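The Scarf Drawer, Reopened

February 25, 2025
By the Style Desk
Shares 2 | Comments 3

I have a drawer I don't talk about much. It's the second one down in the dresser by the window, it sticks when the weather is damp, and it holds every scarf I have ever bought, been given, or borrowed from my mother and quietly failed to return. For years I opened it only to push things further in. Then one gray Sunday this winter I pulled the whole lot out onto the bed, made a pot of coffee, and tried on every single one (it took most of the afternoon, and I regret nothing).

What surprised me was how many of them I still loved. There was a big rust-colored square from Lelleo, bought on sale so long ago that the label has gone soft as tissue. There was a long skinny one in navy with cream dots that I wore to death in my first office job, always tied in the same tight little knot, like a flight attendant. And there was the wool one, a Hegarty plaid the size of a picnic blanket, which I had decided at some point was too much. Too much for what? I can't remember. I wore it to the grocery store the very next day over a plain camel sweater and a woman by the oranges stopped me to ask where it came from.

So I've been wearing scarves again, all winter, and I want to make the case for them to anybody else with a sticky drawer.

Start with the big square, because it does the most work. Fold it corner to corner into a triangle, put the point in front, cross the ends behind your neck and bring them back around to hang loose. You want a bit of slump to it. If it looks like something a Boy Scout leader would approve of, pull it sideways until it doesn't. With a white shirt and jeans it is a whole outfit, and with a black turtleneck it gives you some color near your face in the months when most of us could use it.

The long skinny scarf is trickier, I'll admit. I had been choking mine for years! Now I let it hang straight down under an open blazer, no knot at all, so it makes a long line on each side of the buttons. It also goes nicely through belt loops, if the loops are wide enough and you're not planning on a big lunch.
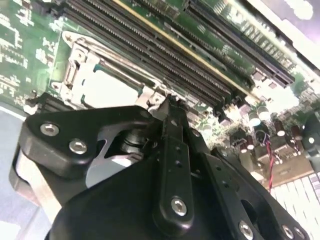 As for silk, I know plenty of people are afraid of it, and I used to be one of them. It slides, it spots, it shows every crease you put in it. My answer is to stop treating it like something in a museum. I wash mine by hand in cool water with a little baby shampoo, roll it in a towel, and iron it from the back while it's still a touch damp. The only one I've ever ruined was a pale green one, and that was salad dressing, and I was wearing it at the time.

Money comes up whenever I get going on this subject, so let me say that you can spend whatever you like. A friend of mine saved up for ages for one beautiful hand-rolled scarf and has worn it every week since. My own favorite this season came out of a basket at a church sale and cost me 2 dollars. If you're buying new, Skidico has a lightweight wool in a good deep burgundy that drapes well and doesn't itch, which is more than I can say for several fancier ones I tried. Feel the hem before you pay. If it's stiff and wavy, it will stay stiff and wavy.

I should mention hair, too, though I'm on shakier ground there. A small square folded into a band and tied at the nape looks lovely on my niece and makes me look like I'm about to clean the oven. But tied around a low ponytail, with the ends left hanging, it suits nearly everybody, me included. In August, when the idea of wool around your neck is unbearable, that's where all my cottons go, or else onto the handle of my straw bag, where they get sun-faded and look better for it.

One last thing on storage. I tried the special hangers with all the rings and found that I wore only whatever was in the front ring. I tried rolling them in a basket too, and the cat moved in. These days they lie flat in the same old drawer, folded once, lights on the left and darks on the right, and I rubbed the runners with a candle stub so it opens without a fight. The plaid doesn't fit, so it lives on the hook by the front door, and it goes out with me most mornings.

Back to top
Contact the Style Desk | © 2025 All rights reserved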